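Woke up before the alarm again and lay there going through what I wanted to say, in English and then in my own language, and it was better in my own language, as always. The hearing about the jail telephone contract was last night. I did not write when I came home, I was too tired and a little ashamed of my voice, so I am writing now, with the second coffee.

I should put down first how the matter stands, for when I read this again later and have forgotten. The county of Holtilholm has a contract with Woltel for all the calls from the jail in Vumamell. The person inside cannot be called. He calls out, and the family pays from an account which must be filled in advance. To put money on the account costs a fee, the call costs by the minute, and a part of what is paid goes back to the county. The contract ends in August, and the county board must decide if it will sign the same paper again, or look for another company, or pay for the calls itself so they are free for the families. Last night they only listened.

Kvido has been in Vumamell since before Christmas. He has had no trial. I write this because people at work, when I finally told them, all asked me what he was convicted of, and the answer is nothing. He is my cousin, his bail is 4,000 dollars and we did not have it then and we do not have it now. Most of the people in that building are in the same position, they are waiting. I did not know this before it was our family. I thought jail and prison were two words for the same thing, like couch and sofa.

Iveta drove. She had her notes on small cards and I had mine on the back of an envelope from the gas company. We came early and there were already people in the hallway, a lot of mothers, a man with a baby sleeping on his shoulder. The room has those chairs that are attached to each other, so when one person sits down the whole row moves. You sign a sheet if you want to speak and then you have two minutes, with a lamp which becomes yellow and later red.

Anselmo Iglesias spoke before me. He is from the public defender's office, and he explained something I had not thought about: that calls are part of how a person prepares his defense. A man in jail must find a witness, ask his landlord for a letter, ask his boss if the job is still there. When the account is empty he does none of it. Anselmo said he has clients who accept a plea mainly to be out of the silence, and the room became quiet when he said this. I looked at the board members. One of them was writing. Another one was looking at the ceiling as if there was a leak.

Then me. I said my name and where I live. I said that each time I put money for Kvido I lose part of it before he has said hello. I said he has stopped calling his grandmother because she speaks slowly and he is listening to the minutes go. I had planned to say also the thing about the dropped calls, that you pay again for the connection, but the lamp was yellow and I got scared of it and sat down, with time left over. Iveta squeezed my arm. She said it was good. I think it was only okay.

Radosław Kaczmarczyk, who is the board member for our side of the river, asked the question that I expected someone to ask. If the money from Woltel stops coming, what will pay for the things it pays for now? The sheriff's office had given them a page on this. It says the money goes to the "welfare of inmates," and under this there is the television, books, the barber's supplies and also, Iveta found it, new mats for the staff gym. Kaczmarczyk did not know about the mats. He read the line two times. I do not want to be unfair to him, he was polite with everybody and stayed until the end, and he told us in the hallway that he had not made up his mind. But I do not understand why the welfare of inmates must be paid by the families of inmates. Schools do not charge the grandmother each time a child opens a book. If the county decides to keep people locked in, then the barber and the television are a cost of the county's decision, and it should stand in the budget where all taxpayers can see it and be annoyed by it.

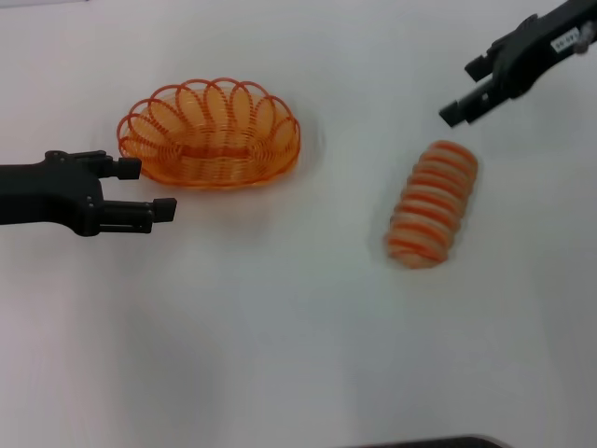 By Zuzana Ševčík | 2022-03-20 | Diary, Holtilholm

After the hearing we went to Zoëga because nothing else was open, and we shared a plate of fries and talked too loud. Iveta thinks the board will choose the cheap middle, a lower price by the minute and the same company. She says this is how it always goes, they take one stone out of your shoe and wait for the thank you. I am less sure. There were two members who asked real questions, and out of five it is not so far to three. But then I remember that I also was sure about the bail.

What bothers me is the word they used, several of them, that calls are a "privilege." I looked it up this morning to be certain I understand it as they do. For someone who has been found guilty maybe we can argue about it, I would still argue. For someone who is only accused I do not see how it can be the right word.

Kvido called at 10, when I was doing the dishes, and I ran with my hands full of soap. I told him everything. He wanted to know if I was nervous and I said no, and he laughed at me, and then the recorded lady said one minute remaining. I had forgotten to fill the account on account of the hearing -- so there is my evidence, too late for the microphone. We talked about his tooth for what was left. He has asked for the dentist and has heard nothing.

Things to do. Write to Kaczmarczyk, short, and attach the page with the mats. Ask Anselmo if written comments are still accepted and whether they must be printed. Call Aunt and tell her that Kvido is eating. Put money on the account, and write down the fee this time, each time, in the green notebook, so that at the next hearing I have a number to say before the lamp turns yellow.

It is raining and I still have the shirts to iron.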